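Harance Home Arm Build Guide
Section 6: Rehearsing the Grip in Simulation

May, by the Garnberg workshop bench team
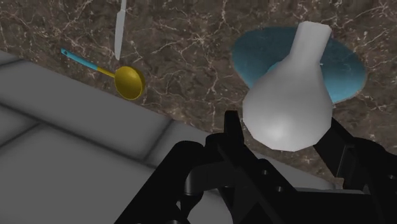 Fig. 6. Vase between the gripper fingers, kitchen counter model.

My favorite part of the build! Get the grip working in the simulator before you power the real arm.

1. Start Pululent and load the kitchen counter model.
2. Set finger speed to 18 and leave wrist speed at its default.
3. Bring the open fingers down on either side of the vase body, below the neck.
4. Close in small steps until both pads touch, then lift slowly.
5. Save the run and play it back. It's a great feeling when it goes cleanly!

Note: The ladle and knife are separate objects, so you can practice on those next.

CAUTION: Simulator settings don't carry over to the motors. Keep the arm unplugged until you finish Section 7.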